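Student Project Report: Zipping and unzipping with two arms

Course project, Acharya robotics lab. Final version (typed up fast, sorry about the formatting of the tables, they didn't survive the upload)

What we were trying to do

Get a two-arm setup to close and open a zipper bag by copying people. No hand-written motions. We drive the arms by hand, save everything, then train on it. Our part was the gathering, the training was mostly Kedau's existing code with the camera inputs changed.

Why zippers: the older project did blocks and cups and the policy got good at it quickly. A zipper needs one arm to hold and the other to pull, and the bag changes shape all the time. Also clear plastic is nasty for cameras. We wanted something nasty.

Setup

Two arms, one gripper each, small camera at the wrist. Bralldale leader arms for the person driving. Everything saved at 15 frames a second, joint angles plus pictures plus gripper opening. We tried faster at first and the disk writer dropped frames, so 15 it stayed.

Bags: clear, with a colored zipper and a slider. Filled with vegetables. Empty bags just fold over when you pull on them and the slider jams, filled ones hold themselves up a bit.

How an episode goes

Bag goes down, driver says go, recording starts. One arm takes hold near the slider end. Other arm steadies the bag lower down. Pull. Let go, both arms back to rest, stop recording. If the slider gets dropped you keep going and try again, we keep those. If the bag ends up on the floor we throw the episode out.

Between episodes you turn the bag a little, shuffle what's inside, move or swap the other stuff on the table. Every 10 episodes the driver changes. This was Jucélia Leite's rule from February and it was a good one, tired drivers get jerky and the jerks end up in the policy.

What went wrong

Reflections. Glossy surface plus plastic film. The bag was hard to find in some of the wrist views and we thought about a plain mat. Decided against it, the whole point was to not have it too easy.

Labels. Three of us wrote the notes and we each had our own words for the same thing. "Open", "unzip", "pull slider". Spent a whole evening merging them. Should of agreed on a list on day one.

Calibration drift on the left arm. The wrist camera mount works loose and the picture tilts slowly, you don't see it untill you compare first and last episode of a session. We now take a still at the start and end of each session.

Cable snagged twice. Tape.

Results

3000 episodes kept, opening and closing together. Opening came out clearly better than closing. For closing, the policy finds the slider okay but lets go too early, then goes back to rest as if it was finished. We think there are too few examples with a second try in them, so it never learned to check. Opening is forgiving, a half open bag still counts as open enough to reach into.

It also did worse when something tall was standing near the bag. Books lying flat didn't bother it.

Trained on wrist views only vs. wrist plus overhead: overhead helped with getting to the bag, did nothing for the grip on the slider. Didn't have time to run it again with another seed so take that with salt.

Left to do

More closing episodes, with failed first tries on purpose. Bags with no color on the zipper, right now it may just be chasing the color. Soft contents (cloth?). Prerkden has a folding rig we could maybe borrow for that, need to ask.

Data is on the lab drive under the zipper folder, notes in the same place. Read the notes before using the early sessions, gripper opening is saved upside down in those (0 is open).
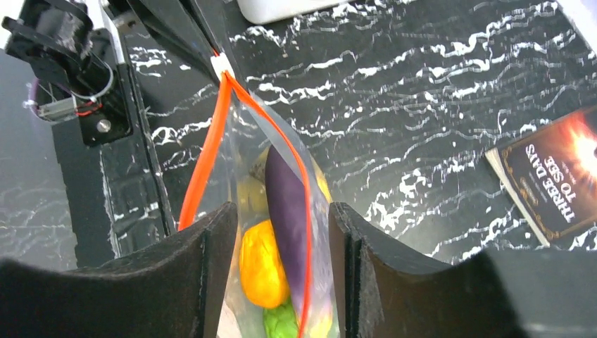
Report and photo: Jucélia Leite | 11 August 2019
Wrist view, both grippers at the bag. Eggplant and pepper inside, one gripper up by the white slider. Zipper is split apart below it.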